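Robots get the cup shift at Bouchard; people get the paperwork

TINACH -- The employee cafeteria at Bouchard, the contract packager that feeds nearly 400 people a day out of one long kitchen, has handed part of its dish return to a pair of robot arms. The arms sort cups. They do not sort plates, they do not sort forks, and they have been kept well away from the soup.

The system comes from Skundora, a small automation firm that has been working on the cup problem since May. The cup problem, for those who have never stood at the end of a cafeteria belt, is that people put cups inside other cups. They put napkins in them. They put them upside down over half a muffin, apparently out of respect. Someone then has to pull it all apart before anything can go in a rack, and for the past several years that someone has been one of three people on the afternoon dish crew.

Bouchard figures its cafeteria goes through 2,000 cups on a busy day, counting breakfast, lunch and the coffee that happens in between. The official headcount for meals last month averaged 361, so readers can do their own math on the coffee.

The job of the two arms is to take cups out of trays, look inside them, and set them down where they belong. Skundora's software, which goes by the name Plukex, decides which cup goes where. It was named before anyone at Bouchard was asked, and the dish crew has since shortened it to something that won't be printed here.

No one was laid off. The company said so in the first line of its memo to staff, and again in the fourth, and put it in bold the second time, which had the effect such things usually have. The three crew members kept their hours. What they do with them has changed more than they expected.

One now works mostly on the serving line, a move she had asked for twice before the arms showed up. Another splits his time between the pot sink and a tablet, where he answers questions from Plukex. The questions are short. Is this a cup? Is this clean? The second one, he told this newsletter, used to be settled by looking at it, and he still settles it by looking at it, but now there is a record.

The third has become the person who knows how to restart the thing. This carries no extra pay at present, though a request is in. It does carry a laminated card, a login and a phone number for Skundora that is picked up until 6 p.m. The afternoon shift ends at 7.

On speed, opinions vary. The arms are slower than a person in a hurry and faster than a person who has been at it for five hours with sore wrists. Skundora prefers the second comparison. The crew points out that a person in a hurry can also carry a tray, wipe a counter and tell a supervisor that the rinse water smells funny.

Wrists did come up a lot. Two of the three crew members had been on light duty at some point in the past year, and both said the twisting motion of pulling stuck cups apart was the worst of it. Neither misses it. One said she'd give the robots the forks too if they'd take them.

Then there are the cups themselves. The cafeteria had been running on whatever had piled up over the years, including a batch of souvenir mugs from a company picnic, and handles turned out to be more than Plukex wanted to deal with. The mugs have been retired to the break room. Plain tapered cups without handles are now the rule, and complaints about hot fingers are running well ahead of complaints about automation.

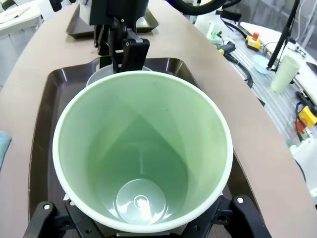

Clear cups are the harder ones for the software, according to Skundora, which says anything see-through tends to confuse a camera. The crew suggested buying only colored ones. That suggestion is under review, as is the one about putting up a sign asking people to stop stacking, which the crew first made before the robots were ordered and which would have cost the price of a sign.

Management calls the current arrangement a trial and plans to look at it again at the end of the summer. If it goes well, bowls are next. Nested bowls, the crew would like it known, are worse than nested cups, and they have offered to supply Skundora with some particularly bad ones for practice.

In the meantime the cafeteria keeps its regular hours, and staff are asked to return trays to the belt and to empty their cups first. The souvenir mugs can be claimed from the break room by anyone who wants one -- limit two per person, and the dish crew has already picked.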